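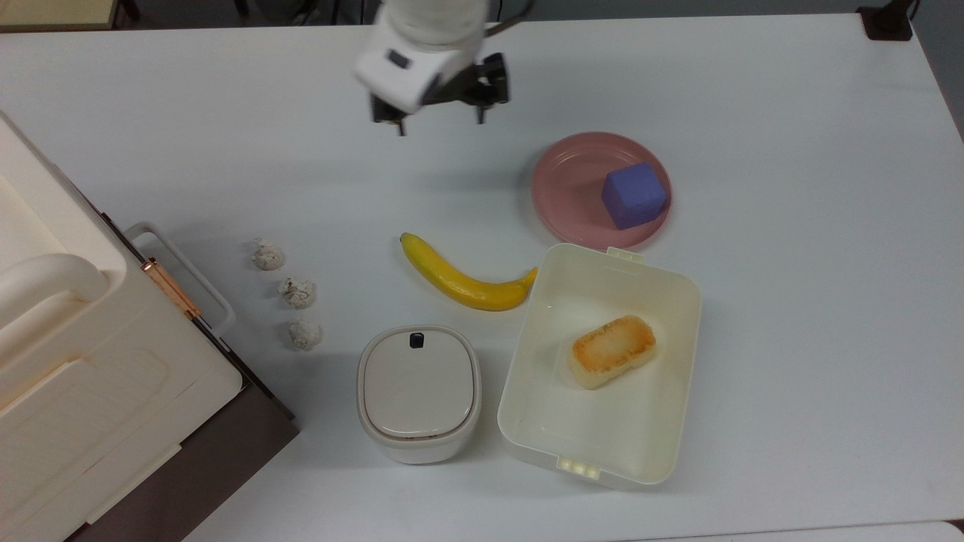

Grumer, June

To the folklore list

Thanks to whoever sent the note on threshold customs. I have quoted part of it so that newer members can follow.

> My grandmother's people in Dekeck would never sweep the
> front step after dark. They said you swept the luck out
> with the dust. Has anyone heard this farther north, or is
> it only a valley saying?

I have heard it in Kurup, with a difference. There the rule was for the kitchen floor, and the step could be swept at any hour. What you could not do was carry the dust across the step before sunrise. It was left in a pile behind the door and taken out after breakfast.

The Jorora collection has two cards on this, numbers 3494 and 3535. The first gives the Kurup version almost word for word. The second says the dust must go on the fire, and that a guest must never be handed the broom. No place is given on that card, but the handwriting matches others that came from Dekeck, so I would put it there for now.

I would be careful about calling it a valley saying. The collectors walked the valley road and mostly skipped the hill farms, and I went through 900 cards last winter without finding more than a handful from above the tree line.

Two things I would like to know. Did your grandmother's family say anything about a new broom? And was the rule dropped when there was a death in the house? I have one report that it was, and would like a second before I write it up.

Please reply to the list and trim the quoted text. The archive cuts off long messages.

List keeper, Grumer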